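Card Swap and Make-Along: Your Questions Answered

Last updated Thu 5 September

Hello, and welcome! We've had such a lovely lot of messages since we opened the Clirkley Card Swap for the season, and quite a few of them ask the same things, so we've gathered our answers on one page. Do put the kettle on first, as we do tend to go on a bit once we start talking about card.

What is the card swap?

You make a handful of handmade cards, you post them to us at Clirkley, and we send you back the same number made by other people. It's a lovely way to see how somebody else folds, stamps and layers, and you end up with a little stock of cards that look nothing like your own. The last swap had 393 cards in it, and we still have pictures of our favourites pinned up by the till.

Do I need to be any good?

Not in the least! We have people who have been making cards for longer than we've had the shop, and people who bought their first stamp a month ago. If it folds, stands up on a mantelpiece and was made by you, we'd love to have it.

How many cards should I send?

Anything from three up to 35. Please send them all together in one parcel if you can manage it, with your entry form on the top where we'll spot it straight away. If you're a club sending on behalf of several members, put each person's cards in a separate bag with a form in each, otherwise we do get in a terrible muddle at the sorting stage.

Is there a theme?

There is, but we keep it loose. This time it's "first frost", which you can take as snowflakes and robins if you like, or seed heads, woolly gloves, a misty field, bonfire colours, whatever says cold mornings to you. We only ask that you leave out printed dates and years, so that the person who receives your card can use it whenever they please.

What size should the cards be?

A6 or five inches square when folded, please. Bigger ones are beautiful (we know, we make them too) but they cost a good deal more to post and they get bent at the corners on the way.

Which card stock do you suggest for the base?

We use the Inar smooth white for nearly everything, as it takes ink nicely and scores without cracking. Leclerc do a heavier one with a bit of tooth to it, which is lovely for watercolour but does want a firm hand with the bone folder. Anything over 200 gsm will stand up well. Thinner than that and your card may start to lean once there's a ribbon or a die cut on the front.

Can I make my cards at the shop?

Yes, please do come! The make-along table is free for anyone entering the swap, and you can stay for as long as there's a seat. Bring your own stamps and glue if you have favourites. We put out scissors, trimmers, scoring boards and the Gakel ink pads, and we cover up before we start, so don't worry about making a mess.

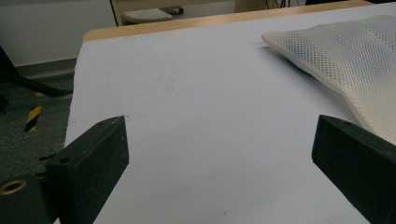 White paper down on the table

If you'd like to bring a friend who isn't entering, that's perfectly fine, we only ask that they buy a drink or a sheet of something pretty.

My inks keep smudging. What am I doing wrong?

Oh, we've all been there. Pigment inks sit on top of the paper and take their time, especially on smooth or coated card. Leave them well alone for a while, or go over them with a heat tool held a little way off. A scrap of clean paper under the heel of your hand helps too, and so does washing your fingers more often than you think you need to!

Can I use glitter?

You can, as long as it's sealed. Glitter card and glitter glue are both fine once dry. Loose glitter gets into every other envelope in the box, and some of our swappers have asked us very politely to keep it away from them.

Should I sign the back?

We'd love you to. Your first name and your town is plenty. Please leave the inside blank, though, so it can be written in.

Do I have to pay for the return postage?

Yes, we ask you to pop a stamped, self-addressed envelope in with your cards. Do check it's large enough to hold them without squashing anything with a raised front.

When do I need to send them by?

They should reach us by the end of September. If you're running late, drop us a line through the contact form and quote swap number 278, and we'll do our best to hold a place for you.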